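**Moving our choir library out of one cupboard and onto proper shelves: a thread**

1/ We finished the sort in June and a few people from other choirs have asked how we did it, so I'm putting it in one place. Long, sorry. 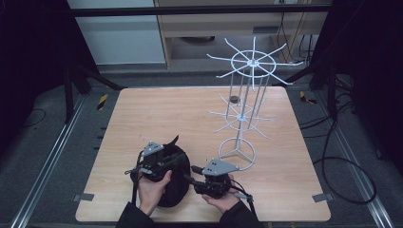 *Hellinden Community Choir · Music Library Team*

2/ Background. The choir has been buying, borrowing and being left sheet music for longer than any of us have been in it. All of it lived in one deep cupboard at the Clondirville Road hall. If you wanted the altos' copies of anything you had to take out everything in front.

3/ When the hall changed its storage rules we had to be out of the cupboard by the end of term. We now have a small room upstairs with shelving on one wall. It has a radiator under the window that can't be turned off, so no music goes on that side.

4/ First job was getting everything into sets. A set means all the copies of one piece in one edition. Don't mix editions. Page numbers differ, bar numbers sometimes differ, and you'll lose ten minutes of a rehearsal while half the basses look for letter F.

5/ We found 19 pieces where two editions had been kept in the same box. The Christmas ones were worst.

6/ Boxes. We tried the cheap cardboard magazine files first and they sagged under anything bigger than a folded leaflet. Changed to the lidded Skamach boxes in foolscap size. They cost more. They stack 4 high without the bottom one bowing and the label holder is on the short end where you want it.

7/ Larger vocal scores don't go in boxes at all. They stand upright on the bottom shelf with a bookend every so often. Laid flat they slide, and the spines go.

8/ Numbering. We argued over this for two meetings. Composer order sounds sensible until you buy a new Stanford and have to shift a whole shelf. In the end every set got a running number in the order it came off the pile, and the catalogue does the finding.

9/ The catalogue is a spreadsheet. Columns are: set number, title, composer, arranger, voicing, accompaniment, publisher, copies held, copies fit to use, last sung. "Voicing" gets searched more than anything else, so write it the same way every time. We had SATB, S.A.T.B., mixed and "full choir" all meaning the same thing.

10/ "Copies fit to use" is separate from "copies held" for a reason. We have a madrigal with plenty of copies, most of them missing the back page.

11/ Repairs. Document repair tape only. Ordinary sticky tape goes brown and then comes off and leaves the brown behind. If somebody has already used it, leave it alone, pulling it takes the print with it.

12/ Rubbing out pencil was the slowest part. A soft white eraser, work from the middle of the page outwards, and stop if the paper starts to fluff. We gave up on breath marks and only removed things that would confuse the next singer, such as cuts and crossed-out repeats.

13/ Photocopies. We had a lot. Anything we couldn't match to a licence or a set we owned went for recycling. Some members weren't pleased and I understand why, but we can't lend it and we shouldn't sing from it.

14/ Borrowing. Singers sign for a numbered copy at the start of term and hand the same number back. After one term we were missing 3 copies, and 2 of those came back in a carrier bag the week after the concert.

15/ Loans to other choirs go through the Sandu form (same one the orchestra uses). Set number, how many copies, date out, date due. Please count them before you leave the building.

16/ Things I'd do differently: buy all the boxes in one order, as the second batch is a slightly different grey and a bit shallower. Write the labels after the catalogue is checked. I did mine before and redid most of a shelf.

17/ Still to do: the part-songs from the old men's section, a crate of handbell music that we don't think is ours, and the piano reductions. If your choir lent us handbell music at any point, please get in touch.

18/ A blank copy of the spreadsheet is available if you message this account. It opens in anything. Column widths are a mess on a phone.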